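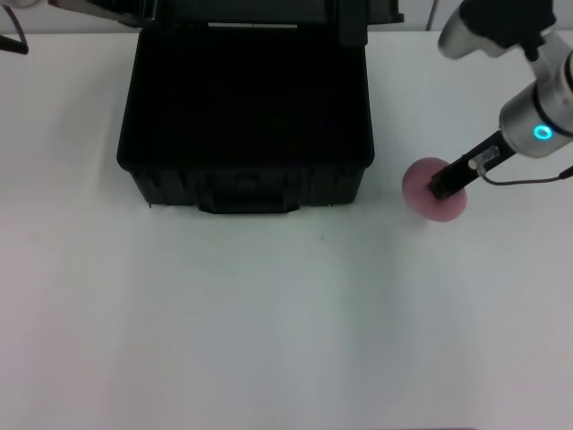 Case 1, open on the white bench, lid up, handle to the front. Pink sponge disc at right, on the tabletop.

Equipment cases, bench wipe-down and stores check
Gallery page, Pugh Street workshop. Updated 2023-07-03.

This page covers the hard cases held in the Pugh Street store and the bench they are checked on. It sits alongside the written stores procedure and follows the same numbering. Text is by Urszula Kaczorowski, with corrections to the case notes from Kimutai Shirima.

Further notes on Case 1
Black plastic body, roughly rectangular, slightly rounded corners. The carrying handle sits in a moulded recess in the front wall, with shallow horizontal grooves running across the same face. Cases of this pattern are stored handle outward so they can be drawn from the shelf without tilting.

Interior
Dark throughout, and hard to inspect under overhead light alone. Use a torch held low at the front edge. Grit collects along the base of the walls and should be vacuumed before any damp cloth goes in – wiping first pushes it into the corners. Foam inserts are kept separately in the Merari cabinet, third shelf, and are not returned to a case until the liner has been signed off.

Lid
Open fully and let it rest at its own stop. Do not lean tools against it. Check the hinge side for whitening of the plastic, which indicates stress, and record the position on the card.

Bench surface
Smooth, white, matte. The colour was chosen so that dropped screws and filings are easy to find. It also marks readily, and grey scuffing is the usual complaint. The working length of the bench is 1000 mm between the end stops. Keep solvent cleaners off it; the previous top went tacky after repeated use of a citrus product.

Sponge discs
Round, soft face, used on the bench and on case exteriors. Work in straight overlapping passes with light pressure. Discs used on the bench are not to be used on optical covers or anything with a coated finish. They are issued in packs of 50 from the consumables drawer. Return part packs to the same drawer and write the remaining quantity on the label.

Labelling
Store labels go on the short end of the case, 3 mm clear of any moulded edge. The old Brondo labels leave a residue when peeled – warm the adhesive first and lift from one corner. Amado Dizon holds the replacement roll. Case 1 is entered in the register as item 492.

Corrections
Send changes to Felicidad Gatchalian, quoting the item number. The next full check of the store is in September, and cards should be up to date before then.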